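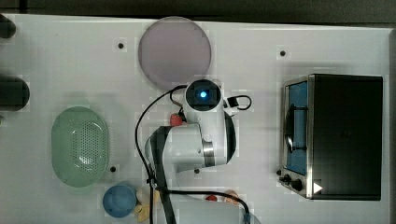
3.2 Where things are set down

Shared kitchens have few fixed places for objects in use. A plate has a shelf and a cup has a hook, but during a meal both spend most of their time on the table, and the table has no labels. On a white tabletop the habit is easy to see: in Figure 3 the large round plate has the top center, the toaster oven has the right side, and the pale green colander basket is over on the left, with the blue cup and a crumpled yellow cloth nearer the bottom edge. We coded each layout by zone (left, center, right, top, bottom) and by neighbor, meaning the closest object of a different type.

Figure 3. Tabletop from directly above, with plate, colander basket, cup, cloth and toaster oven.

The material comes from 39 households in Plestden and Forano. Each household kept a layout diary for one month, giving 1000 usable entries after blank and repeated ones were removed. Entries made while guests were present were kept but marked. In December the Forano group also filled in a short form on where they would look first for a missing item.

Cloths were the hardest type to code. People rarely listed a cloth as being anywhere in particular, and in 167 entries it was left out of the diary and added later when we asked. When it was listed, its neighbor was most often a cup or a bowl. Appliances moved least. Several households said they had never shifted the toaster oven except to clean under it, and they arranged everything else in the space that was left.

Baskets and colanders fell between these two. Some families used them only for rinsing and put them away. Others left them out to hold fruit or odd small items, and in those homes the basket kept its zone nearly as well as an appliance did. We return to this in Section 4, where the Saarela coding scheme is compared with our own.

Posted December, by the Pirkura Home Studies Group

This site uses cookies to remember your reading settings. Accept | Manage

Contact the group | Copyright Pirkura Home Studies Group | Back to top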